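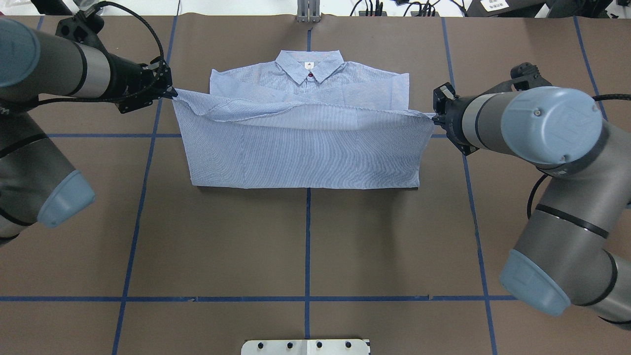

Two arms folding a short-sleeved shirt on the taped table at Woltcombe.

Print this item | E-mail this item

New rules for the folding tables
Aug 13, 2022

The house rules for two-arm cloth work have been rewritten and apply at all Woltcombe tables from today. They replace the May sheet. Said Abdel Hamid wrote them after going through 254 trial logs, 30 of which had no note of where the garment started.

Tape lines stay where they are. If a strip lifts, replace it on the same mark and write it in the log. Shirts go down collar first, at the far side. Both grippers must be holding the hem before either arm lifts.

Pendants stay on the table with the stop buttons clear. Don't stack them, and don't hang cloth or cables over them.

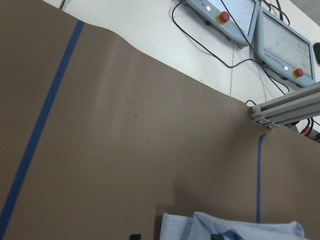
Both pendants on the white tabletop, red stop buttons showing.

Keep hands off the mat while the arms are powered. Log sheets go to the Hegazy office at the end of each shift.

Comments (3)

Clelia: Does the hem rule cover towels? We have 132 left to run.

Said Abdel Hamid: Towels too. Use the near edge as the hem.

Brovar bench: Our tape is a different width. Will send measurements.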